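Planning and Paying for Automation
Handout 4: Buying for a small folding and sorting cell

These are the notes I talked from, cleaned up a bit and with the parts I skipped put back in. If you missed class, read them with the worksheet next to you, because I keep pointing at it.

Last time we did the easy kind of purchase, the kind where you know the part, the part never changes shape, and the vendor has sold the same machine to forty people before you. Cloth is the other kind! A shirt comes in a different heap every time, and the vendor will want to sell you arms when what you mostly need to pay for is everything attached to the arms.

So let's start with what you're buying. When a plant manager says "we need a robot for laundry," write down the job before you write down a single price. What comes in, what goes out, how big, how many per shift, and what happens to the ones that don't go right. Kevin Arboleda at Modero let me use his intake sheet for this and it's one page long. I've seen people skip it and go straight to a catalog, and then they own a very nice arm with nowhere to put the shirts.

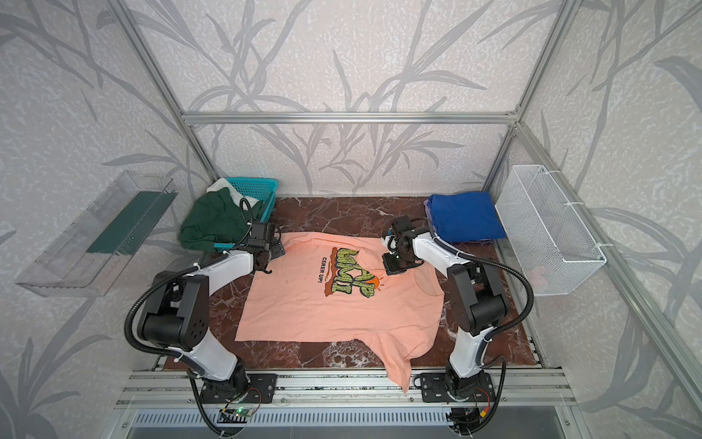

Photo: Prukolside bench cell. Used with permission. Course use only, please don't repost.

When you price a cell, go through it from the outside in. The frame comes first. Aluminum extrusion looks cheap per foot and then you add brackets, bolts, end caps and somebody's two days of cutting and squaring, and it isn't cheap anymore. Ask whether the quote is for a kit or for a built frame. I have gotten this wrong myself, and so has Trevor Sawatzky, who taught this course before me and still brings it up.

Then the work surface and the walls. People laugh at a line item for wallpaper. Leave it in. If the system depends on cameras, whatever is behind and under the cloth is part of the equipment, and you'll want to be able to buy the same thing again when it gets torn or stained. Same goes for the board the shirt lies on. Write down the supplier and the pattern name and buy a spare.

Then arms, and for a two-arm cell remember you are buying two of nearly everything: two base plates, two grippers, two sets of cable conduit, two wrist cameras if you're using them. Students like to take the price of one and double it at the end, which gets you close, but spares don't double neatly. I'd keep one spare gripper for a pair and a bigger stack of fingertips, which are the thing that wears. In the worksheet I've put the fingertip line at 200 dollars for the year. Change it if you have a real quote.

Bins! Baskets, trays, whatever the cloth waits in and whatever it goes to afterward. They cost next to nothing, so they get left off, and then somebody drives to the store in week two and comes back with a different size and the reach plan is off. Put the exact model on the list, and put the mounting hardware on there too (yes, zip ties count).

OK, the money part. For the worksheet assume the department gives you 2,000 dollars for everything that isn't arms or computers. That covers frame, surface, walls, bins, lighting, wiring and small stuff. It's tight on purpose. Fill in your lines, add them up, and if you're under on the first try go back and look for shipping, because I'm pretty sure you forgot shipping.

Lead time is the second column and I care about it as much as the first. Renu Joshi gave us her schedule from the Jorkisia project and the longest wait on the whole thing was 18 weeks, for a part that cost less than lunch for the team. Order by lead time, longest first, even when it feels silly to be buying a connector before you have a frame to bolt it to.

Now sample stock, which is where I want you to slow down. 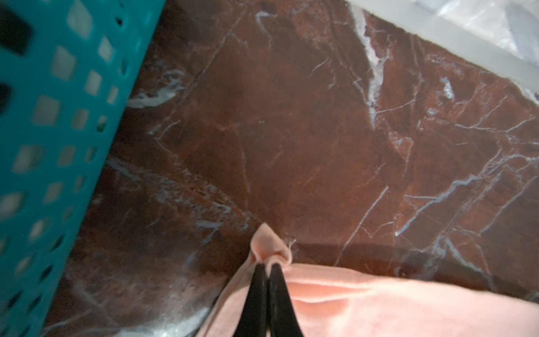
A budget for cloth work needs a line for cloth. You can't test on one shirt. You need thin things and thick things, prints and plain, dark and light, stuff that sheds, stuff that slides, and you need enough of each that you can wash half while you run the other half. Thrift stores are fine for this. Eliécer Nina, whose little shop (also called Nina, so watch your notes) does our fabric sourcing, sells mixed bags by weight, and I'd take those over a box of new identical T-shirts any day. Fleece and towels go on their own row because they take up so much room and the lint gets everywhere, so you'll also want a small vacuum on the list.

People time goes in the budget too. Somebody resets the cell, refills the bins, swaps fingertips and writes down what went wrong. If you leave that person out, your cost per shirt is going to look wonderful and it'll be wrong. Obadia Nyamweya's rule is to price the reset hours first and the robot second. I don't go quite that far, but do put them on the same page where your boss can see both.

A few things I'd ask any vendor, in whatever order they come up:

Who replaces a dead servo, and how long do I wait?
Is the cable conduit included, and is it the length I need or the length you stock?
What exactly did you test on? Can I send you my own cloth?
If I add a second cell next year, will the same parts still be sold?

That third one gets the best answers. Bring a bag of the worst laundry you've got and see what they say.

Worksheet is due 27/06/2019, on paper or by email, either is fine. Show your lead times. If you have two quotes for the same line, staple both and circle the one you picked, and give me a sentence on why. We'll do leasing next and I'll bring the April contract so you can see a real one with the names blacked out.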